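Bekcombe Robotics Club -- Student Projects -- Join a Project

Call for Participants: Handheld Gripper Project, Fall Term

Posted in: Open Calls, Students, Community

The Bekcombe Robotics Club is looking for people to record short pick-and-place demonstrations with our handheld grippers. You do not need to be a member of the club, and you do not need to know anything about robots. If you can pick up a phone case and put it in a box, you can do this job.

Sessions start in October and run until we have what we need or the term ends, whichever comes first.

What the project is

The club has a small robot arm, which we call Oddsson. For the last two terms we have tried to teach it to sort household items by driving it with a game controller and saving the motions. This was slow. A good driver got one clean pick in the time it takes to make toast, and most of us are not good drivers.

This year we changed the approach. We built a gripper that a person holds in the hand, with a camera mounted on it. You squeeze, the fingers close, and the camera records what the gripper sees. The arm will later carry fingers of the same shape, so what you record by hand can be used to train it. The software that lines up the recordings is called Grustine and was written by our members. It still crashes now and then. If that happens during your session you will be asked to wait a few minutes, and the time counts as part of your session.

Our goal is 3000 usable demonstrations. At the time of posting we have 167, and nearly all of them were made by the same two people. A model trained on two people learns their habits. Zhenhua Lu, who leads the project, always comes in from the right. We want people who do it differently, so left-handed participants are very welcome, and so are people who move slowly or change their minds halfway.

What you will do

You will stand or sit at a table and work through a set of short tasks. Most of them involve moving an item into a container, out of a container, or from one spot on the table to another. The items are everyday things such as phone cases, cups, sponges, socks and tape rolls. None of them are heavy, sharp or breakable.

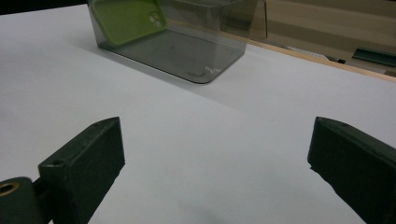
Each task has a card that tells you the start and the finish. How you get from one to the other is up to you. We ask only that you keep your free hand out of the way and that you do not use it to help the gripper. If you drop the item, leave it where it lands and say "drop." The person running the session will mark the recording and you will go again. Drops are kept, labeled as drops, and used in a separate part of the project.

Between tasks you move the items to new starting positions from a printed list. This part is dull. Some people bring headphones, and that is fine as long as you can still hear the session lead.

Time

A session lasts two hours with a break in the middle. We ask each participant to sign up for 4 sessions. You can do them all in one week or spread them out over the term. If you can only do one, apply anyway and say so on the form, and we will put you on the fill-in list.

Sessions are held on weekday evenings from 6:00 p.m. and on Sunday afternoons from 1:00 p.m. The Sunday slots fill up first.

Who can take part

We have places for 30 participants. You can apply if you:

are 16 or older (if you are under 18, a parent or guardian has to sign the form)
can hold a light tool in one hand for ten minutes at a time
can stand or sit at a table for the length of a session, with breaks
can follow short written directions in English

The table height can be changed, and there is room for a wheelchair on every side of it. If you have limited grip strength, talk to us before you rule yourself out. There is a second version of the gripper with a lighter spring, and we would like more recordings made with it.

Please do not apply if you have a wrist or hand injury that is still healing. The squeezing motion is easy, but it repeats a lot. You can join in a later round.

What you get

We are a student club and cannot pay wages. Participants get dinner at evening sessions, lunch on Sundays, and a refund of bus fare if you bring the ticket. High school students can count the time toward service hours, and we will sign the form your school uses. College students in the Amow Hall engineering program can use the full set of sessions as a lab participation credit. Check with your adviser first, as it does not apply to every section.

Everyone who finishes will be invited to the end-of-term demo, where Oddsson will attempt the same tasks in front of an audience. We make no promises about how that will go. Last year it spent a good part of the evening pushing one sponge along the table.

What gets recorded

The camera is on the gripper and points toward the fingers and the table. It records your work area. It may also pick up your sleeve, or the room past the table edge. We do not record sound. Please take off name badges and keep your phone, mail and ID cards away from the table.

Recordings are stored under a participant number. Your name is kept on a separate sheet that is used for scheduling and service hours and is shredded at the end of the school year. You may ask us to delete your recordings at any time before the term ends. After that they will have been mixed into the training set and we can no longer take them out.

We plan to share the full set with other school clubs. If you do not want your part shared outside Bekcombe, there is a box for that on the consent form. Checking it does not affect whether you get a place.

Also wanted: two session leads

We also need two people to run sessions. This is a bigger job, one or two evenings a week through the whole term. A session lead sets up the table, starts and stops the recordings, checks that each file saved, and writes down drops and restarts. You will be trained over two evenings. You should be comfortable with a laptop and patient with other people. Some experience with 3D printing would help, because the gripper fingers do wear and we print new ones as needed -- but we can teach that too.

Session leads have a say in which tasks get added and are listed as contributors when the set is shared.

How to apply

Pick up a form at the front desk of Amow Hall or ask for one by email through the club page. We need your name, your age group, which hand you plan to use, and the evenings or Sundays you can make. Leave the form in the box marked GRIPPERS outside the workshop. Parvaneh Zarei handles the schedule and will write back to you within a week with a time for your first session.

Your first session begins with a short practice. Nothing from the practice is saved, so take your time with it. Wear a shirt with sleeves that stay up when you push them up. Loose cuffs get into the fingers and we lose the recording.

Places are given in the order the forms come in, except that we are holding some for left-handed people until the second week of sessions. For questions about the gripper or the software, ask for Zhenhua. For questions about times, food or service hours, ask for Parvaneh.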